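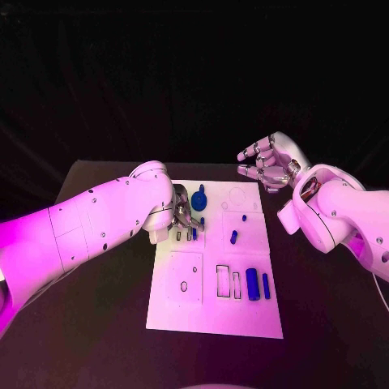 From: Zlatko Lazarević
Date: 2023-07-31
Subject: Re: [veva-users] Index rebuild stalls after upgrade

> After moving to Veva 4 the nightly rebuild stops partway through the
> parts catalog. The log shows record 2894 and then nothing. No error,
> CPU drops to zero. Restarting gets it to the same record every time.
> Has anyone seen this?

Same symptom on our side in June, different record. Check the encoding of the record after the last one logged — the writer logs on commit, so 2894 is probably fine and the next one is holding the lock.

In our case it was a supplier name pasted from a spreadsheet with a stray null byte in it. The old parser dropped those silently. The new one waits for the rest of the field.

To confirm, export the batch with the Evitz dump tool and search for null bytes. If you find one, fix it at the source and clear the lock file before restarting. Raising the timeout does not help; I tried.

The Mkhize patch adds a check at import. It costs us roughly two minutes per run. I have not tested it with compressed fields.

If the dump comes back clean, post the lock file header and your parser settings.

Zlatko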